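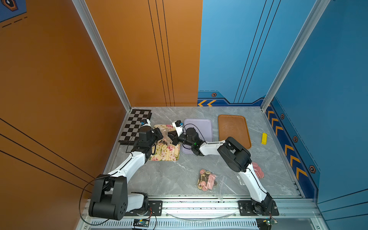
Dark chocolate pieces in a clear bag, with the floral tray.

Packing food for a long train journey: what's worth the bother

By Ashton Sheehan

Most advice on train picnics seems to come from people who have never tried to open a jar of olives on a fold-down table with a stranger's laptop on the other half. I take the Friday evening train from Lorano to Drevau, four hours if the connection at Faulkner holds, and I've tried most of the tricks. A good many are rubbish.

Freezing your water bottle. Works, up to a point. You get a cold lunch and nothing to drink until Faulkner. Half fill it, freeze it on its side, then top it up from the tap before you leave.

Bento boxes with little compartments. I'm not convinced. The lids on mine let dressing through between sections as soon as the bag was tipped up on the luggage rack. Two cheap screw-top tubs did better, and they go in the dishwasher.

Wrapping sandwiches in a damp tea towel. People swear by this. I got damp bread. Greaseproof paper, folded tightly and tied with string, then opened out as a plate.

Hard-boiled eggs. Please don't. The windows don't open.

Chocolate. Break it up at home and put it in a bag you can close again. Keep it away from the heater along the skirting, which on the older Tratasar coaches comes on in September whatever the weather is doing.

Flasks. The claim on the box is usually for a full flask that stays shut, so ignore it. Fill it with boiling water for five minutes first, empty it, then add the tea. Carry the milk separately. A 500 ml flask is plenty for one - anything bigger won't stand up in the seat-back net.

Special travel cutlery. I paid 49 for a folding set and the fork folded while I was using it. An ordinary spoon and fork rolled in a napkin will do, and you won't mind so much when you leave them on the seat.

Rubbish. Take your own bag. The bins are full by Faulkner.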